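Convocatoria de participantes: estudio sobre la papelería de la casa

Onari busca personas para un estudio de hábitos domésticos

En Onari estudiamos desde hace varios años cómo las familias guardan, ordenan y pierden sus papeles. Facturas, garantías, recetas médicas, cartas del colegio, contratos de alquiler: casi todas las casas tienen un rincón donde todo esto se acumula, y cada casa lo resuelve a su manera. Para la nueva etapa del proyecto Prollness abrimos una convocatoria de 60 plazas para personas adultas que viven en Flernesgate o en los pueblos vecinos.

No buscamos a personas ordenadas. Tampoco hace falta tener un despacho en casa. Nos interesa igual quien archiva por fecha que quien tiene una bolsa detrás de la puerta.

Quién puede participar

Personas mayores de 18 años que se encargan, solas o junto con otra persona, de los papeles de su hogar. Es necesario vivir en el mismo domicilio desde hace al menos un año y poder leer y escribir en español con comodidad, porque el diario del estudio se lleva en esta lengua. Los hogares de una sola persona son bienvenidos, y también los pisos compartidos, pero en este caso solo podemos admitir a un participante por piso.

No pueden presentarse los empleados de Onari ni de la imprenta Dhillon, que colabora con los cuadernos, ni sus familiares directos.

En qué consiste

El estudio dura seis semanas y tiene dos partes. En la primera, cada participante apunta en un cuaderno qué papeles entran en su casa, dónde los deja y qué hace después con ellos. No se pide copiar el contenido de ningún documento, solo su tipo: «recibo del agua», «publicidad», «carta del banco». Calculamos que esta tarea ocupa entre cinco y diez minutos al día.

En la segunda parte se entrega a cada hogar un organizador de mesa con varios compartimentos, y se sigue con el diario como antes. El participante decide dónde lo coloca y qué pone dentro. Si un día no lo usa, lo escribe así y no pasa nada: para nosotros este dato vale lo mismo que los otros. 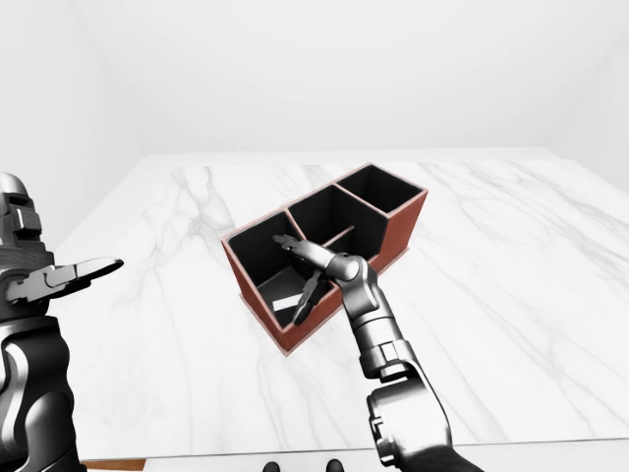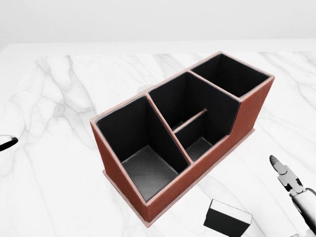 Organizador de tres compartimentos, con el interior en negro. Imágenes: Onari / proyecto Prollness

Además del diario, hay dos entrevistas, una al comienzo y otra al final. Cada una dura 60 minutos y se hace en nuestro local de Flernesgate o por teléfono, según prefiera el participante. Las entrevistas se graban en audio, únicamente con permiso escrito, y las grabaciones se borran cuando la transcripción está terminada.

Qué ofrecemos

Una compensación de 260 euros por hogar, que se paga en dos veces: la mitad después de la primera entrevista y el resto al devolver el cuaderno. Quien viene en transporte público puede pedir también el reembolso del billete — es necesario guardar el justificante.

Si alguien debe abandonar el estudio antes del final, conserva la parte que ya ha cobrado y no tiene que explicar el motivo.

Protección de datos

Los cuadernos llevan un código en lugar del nombre. La lista que une códigos y nombres se guarda aparte y solo tiene acceso a ella la coordinación del estudio. Los resultados se publicarán en el mes de junio en un informe breve, y todos los participantes que lo deseen lo recibirán por correo.

Cómo presentarse

Escriba una carta o un correo de no más de 1000 caracteres, donde nos cuente con quién vive, en qué tipo de vivienda y dónde están ahora mismo los papeles de su casa. No envíe, por favor, fotografías de documentos ni datos bancarios. Añada un teléfono y las horas en que podemos llamarle.

El plazo para recibir las solicitudes termina el 6 de enero de 2023. Si recibimos más solicitudes que plazas, elegiremos de modo que haya hogares de distinto tamaño y edad, y las demás personas quedarán en una lista de reserva. Contestamos a todos, también cuando la respuesta es negativa.

Las solicitudes y las preguntas se dirigen a la oficina de Onari en Flernesgate, con la indicación «Prollness — participantes».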